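Search this manual
Search
Clear

Asport Hand-Held Gripper Kit, Set-Up Guide
Section 12. Recording a locker task with two grippers
Revised February 2021

This section covers pick-and-place recording in which one operator holds both grippers and works at a cabinet or locker bank with hinged doors. Complete the lens calibration and the jaw zero procedure for each gripper before starting. For single-gripper tasks on a flat table, use the preceding section.

12.1 Before you start

You need:
- both grippers, with charged batteries
- one marker cube per gripper, fitted and locked
- the Hostiso recorder, running on the host computer
- the operator's task sheet

Check the jaw pads on each gripper. The two angled pads must meet at the point of the V without a step between them. Replace pads that are torn or glazed. Wipe the pads with a dry cloth only. Solvents attack the rubber and leave a film that changes the grip.

CAUTION: Keep fingers clear of the jaw while the trigger is live. The closing force at the tip is 60 N.

12.2 Placing the station

1. Stand the locker bank against a wall and secure it. It must not rock when a door is pulled.
2. Choose one compartment for the task. Close and latch all others.
3. Open the door of the chosen compartment by hand and check that it swings through at least 93 degrees without touching anything.
4. Place the objects listed on the task sheet. Put tall items on a shelf where the jaw can reach below the cap.
5. Turn on the ceiling lights.

Note: Bare metal and clear plastic give strong reflections. If a bright spot lies on a marker face, move the operator's start position, then repeat the tracking check in 12.3.

Note: Door vents and handle recesses can catch the lower edge of the gripper body. Approach handles from the front.

12.3 Tracking check

1. Switch on the left gripper, then the right gripper.
2. Wait until the indicator on each marker cube turns green. Amber means the cube is powered but not registered.
3. In Hostiso, open Devices and confirm that both grippers are listed as Ready.
4. Hold each gripper in the other's view for 2 seconds. The recorder draws an outline on every marker face it can read.
5. Lay both grippers down, jaws facing away from each other, and select Store Pose.

If a cube stays amber, remove it, clean the contacts, and refit it. Turn the locking ring until it clicks. A cube that is seated but not locked will register and then drift during the take.

12.4 Recording a take

1. Stand at the start position with both jaws open.
2. Select Arm. The recorder beeps once.
3. Squeeze both triggers fully and release. Recording starts on release.
4. Open the door with the gripper named on the task sheet. Close the jaw on the handle, pull, and let go only when the door has stopped moving.
5. Keep the second gripper outside the arc of the door.
6. Move the first object as instructed. Hold bottles below the cap and cans at mid-height.
7. Return both grippers to the start position.
8. Squeeze both triggers fully and release to stop.

CAUTION: Do not use the gripper body to push a door shut. Side loads on the shell shift the camera mount, and the lens calibration must then be repeated.

Do not speak to the operator during a take if audio is enabled. Audio is off by default and is set under Session, Inputs.

12.5 Reviewing a take

Play the take at normal speed in the Hostiso viewer. Reject it if any of the following applies:
- the jaw pads leave the view
- the pose trace shows a jump when the door moves
- an object was dropped and picked up by hand

A closed jaw with nothing in it is flagged Empty. The flag does not reject the take; check it against the task sheet.

Rejected takes stay in the session folder until the session is exported. To restore one, select it and choose Keep. Takes restored after export must be sent again as a new session. 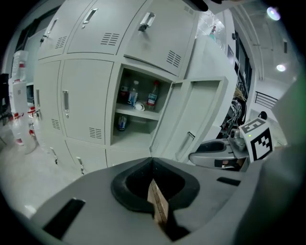
Hashini Wanigasekara

View from the gripper camera at the lockers, with the chosen compartment open and the other gripper to the right. The indicator on its marker cube is green. See 12.3 for indicator colors.

Rathnayake Technical Publications, Plomcombe | Contact support | © 2021 Asport | Back to top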